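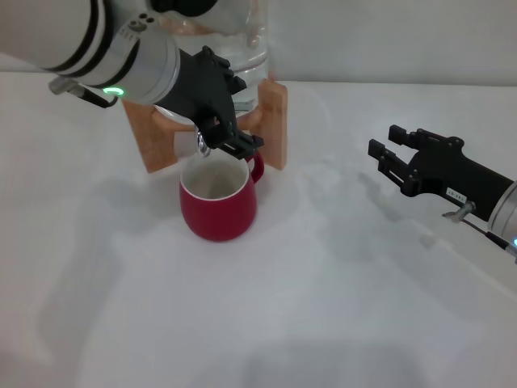
Red mug under the spout, jug upside down in its wooden stand.

How to Set Up a Tabletop Water Stand

I love a countertop water stand! It takes up hardly any room, it needs no plumbing, and guests help themselves all afternoon. Setting one up takes 30 minutes, and most of that is washing.

1. Wash the jug with warm water and a drop of dish soap. Swish, drain, then rinse until you can't smell soap anymore. Do the spout too (a baby bottle brush is perfect for this).

2. Put the stand on a level table and push down on each side. If it rocks, slide a felt pad under the short leg.

3. Fit the spout and its washer hand-tight. Please leave the pliers in the drawer. I cracked a fitting that way last June!

4. Fill the jug partway the first time, over the sink, and check for drips before you trust it near anything you care about.

5. Get the neck settled in the crosspiece, then let go slowly.

6. Now the fun part: pick your mug! Slide it in until the spout sits right over the opening, and try it with your tallest one as well. If that one won't fit, raise the stand on a thick cutting board.

Change the water every couple of days and scrub the spout every 7. A slice of cucumber is lovely, but put it in the mug, as seeds will clog the spout.

Kagiso Du Plessis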